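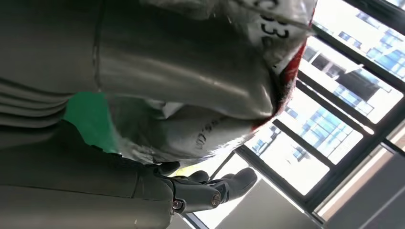

Sac en plastique translucide, avec le marquage « 33 » imprimé en noir.

Films minces : « on achète une épaisseur, on devrait acheter un comportement »

Inès Bailly dirige le laboratoire matériaux de Zornetham, qui conçoit des emballages souples pour la pièce détachée et l'équipement industriel. Le laboratoire occupe une aile de l'usine de Brostodmont, entre l'extrusion et le stock de granulés. Nous l'y avons rencontrée un samedi, jour où les lignes sont à l'arrêt pour le nettoyage des filières.

La première question portait sur l'épaisseur, seule valeur que la plupart des acheteurs inscrivent au cahier des charges. Elle la juge nécessaire et très insuffisante. « Deux films de même épaisseur nominale peuvent se comporter de façon opposée à la déchirure. Le taux de gonflage de la bulle, la hauteur de la ligne de figeage, le grade de résine, la vitesse de tirage : tout cela fixe l'orientation des chaînes. Un film très orienté dans le sens machine résiste bien en traction dans ce sens et se fend comme du bois dans le même sens dès qu'il y a une amorce. »

Le laboratoire mesure donc la résistance à la déchirure dans les deux directions, ainsi que la perforation lente et la chute de projectile. Le rapport entre sens machine et sens travers figure sur la fiche de lot. « Les clients ne le demandent pas. Je l'ajoute quand même, parce que c'est la première chose que je regarde lorsqu'un lot revient. »

Les retours concernent rarement la matière elle-même. Inès Bailly cite en premier lieu la soudure de fond, en particulier la zone située juste au-dessus du cordon, où le film a été chauffé sans être fondu. La cristallinité y augmente localement, l'allongement à la rupture chute et le sac cède le long d'une ligne très droite. « Quand je reçois un sac ouvert à deux millimètres au-dessus de la soudure, je demande le relevé de température de la barre. La plupart du temps, elle était trop chaude et l'opérateur compensait en réduisant le temps de contact. Le cordon tient, et c'est à côté que ça casse. »

Sur la translucidité, souvent réclamée pour le contrôle visuel en réception, sa position est nuancée. Le trouble d'un polyéthylène basse densité dépend surtout de la rugosité de surface et de la taille des cristallites. Un refroidissement plus rapide donne un film plus clair, au prix d'une fenêtre de réglage plus étroite. « On peut clarifier. Il faut savoir si quelqu'un a vraiment besoin de lire une gravure à travers le film, ou s'il veut seulement vérifier qu'il y a une pièce dans le sac. Dans le second cas, je laisse du trouble et je récupère de la stabilité sur la ligne. » 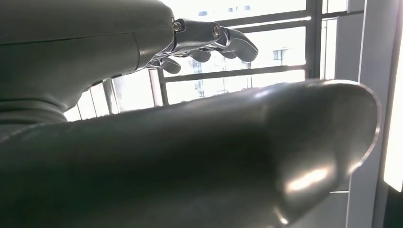 Reste le marquage, sujet sur lequel elle a passé une bonne partie de l'année. Le polyéthylène est apolaire, l'encre n'y adhère pas sans traitement. L'effet Corona élève l'énergie de surface, mais cet effet décroît au stockage, d'autant plus vite que le film contient des agents glissants qui migrent vers la surface. « Un film traité le lundi et imprimé le lendemain ne pose pas de problème. Le même film imprimé après six semaines en entrepôt peut perdre son texte au premier frottement. »

L'usine a qualifié en juin une encre à base solvant, la Sukora, après une campagne comparative menée avec l'imprimeur Kovačević. Le protocole prévoyait 200 cycles de frottement à sec, puis un essai au ruban adhésif et un passage en enceinte humide. Les caractères pleins ont tenu. Les petits corps ont posé davantage de difficultés, surtout près des plis. « Un chiffre de grande taille reste lisible même s'il perd un peu de matière. Une ligne de références en petit corps, non. Nous avons relevé la taille minimale et interdit l'impression de texte dans la bande inférieure, là où le film se froisse. »

Elle recommande par ailleurs une réserve opaque blanche sous les caractères noirs. Sur un film translucide, le contraste dépend de ce qui se trouve derrière, et une pièce sombre peut rendre la référence illisible pour un lecteur optique. La réserve ajoute une station d'impression et un peu de raideur locale. « Il faut la placer loin des soudures. J'ai vu des maquettes où elle passait dessous, et l'encre faisait office d'antiadhérent. »

Interrogée sur la matière recyclée, Inès Bailly répond d'abord par la filtration. Les gels et les particules infondues forment des points faibles dont l'effet augmente à mesure que l'on amincit le film. Brostodmont incorpore du recyclé dans la couche centrale d'une structure à trois couches et conserve de la résine vierge sur les faces, côté soudure comme côté impression. Les rebuts de lisière sont regranulés sur place et réinjectés dans la même couche.

La ligne principale traite 600 kilogrammes à l'heure lorsqu'elle travaille en vierge. Avec du recyclé, le débit baisse, la pression monte devant le filtre et il faut changer de grille plus souvent. « Ce coût-là n'apparaît pas dans le prix du granulé. Il apparaît dans le planning. »

Le prochain chantier porte sur les agents glissants. Le laboratoire teste des molécules plus lourdes, à migration lente, pour allonger le délai admissible entre traitement et impression. Les premières bobines sont en vieillissement à température ambiante et Inès Bailly refuse d'extrapoler à partir des essais accélérés. « La migration ne suit pas bien nos lois en étuve. J'attends les mesures au stock, et je publierai la fiche quand j'aurai la courbe complète. »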